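Wiltitow opens a course on everyday microwave cooking in Womdale

Womdale, 11 December 2022

Wiltitow, the household skills studio in Womdale, is pleased to announce its new short course, "The Small Kitchen". The course is meant for people who live in one room, who share a kitchen, or who are cooking for themselves for the first time. It will start in January and places are open for 15 participants.

The programme has 4 evenings. Participants will learn how to warm bread, rice and soup, how to choose a suitable plate, and how to keep the inside of the oven clean. All exercises are done on a simple white microwave oven with turning knobs, of the kind that many tenants find already in their flat.

"Many people come to us and say that their bread becomes hard like a stone," says Anum Lodhi, who prepared the course. "They give it too much time. We begin with a slice of bread on a plate, and we stay with it for one full evening. After that, the other dishes are much easier to understand."

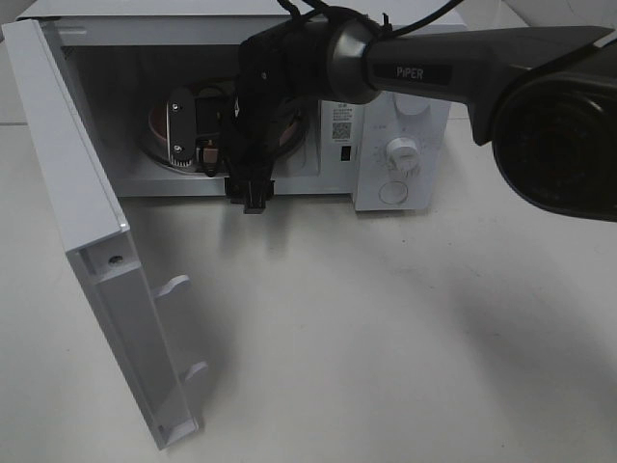
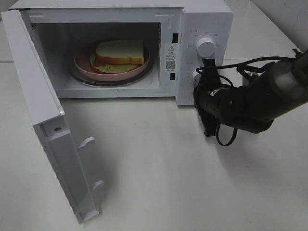

The white microwave oven with its door open; in the second picture, bread on a pink plate.

One evening is given to care of the oven. It covers the door and its latches, the turntable and the walls of the cavity, which should be wiped with a soft cloth after each use. Participants will also receive a booklet of 31 pages with heating times and a cleaning plan for the week.

The course is supported by the kitchen shop Brellar and by the El-Sayed bakery, which will give the bread for all evenings. The price is 9 pounds per evening, and the booklet is included.

Registration is possible at the Wiltitow front desk. Persons who need a seat near the worktable are kindly asked to mention it when they register.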